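Blog > Haushalt > Waschtag

Seit 14 Tagen steht die neue Waschmaschine, und ich wasche plötzlich freiwillig. Beca findet das verdächtig. Die alte brauchte für Handtücher 2 Stunden und wanderte dabei Richtung Tür.
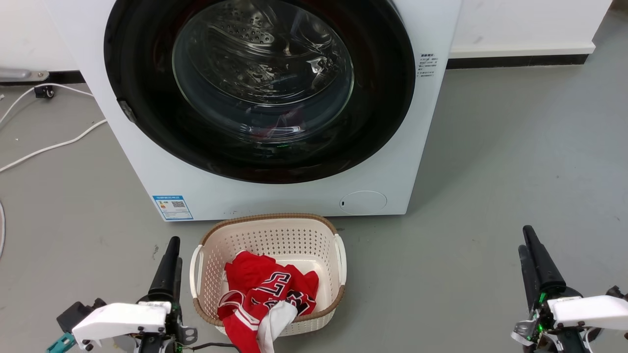

Dunkelrot, Korb in Wartestellung.

Den Energieaufkleber lasse ich dran, er hat mich schließlich 498 Euro gekostet. Die Klappe unten rechts habe ich bisher nur höflich angesehen. Emlyn sagt, dahinter wohnen Münzen und einzelne Socken. Ich schaue im neuen Jahr mal nach.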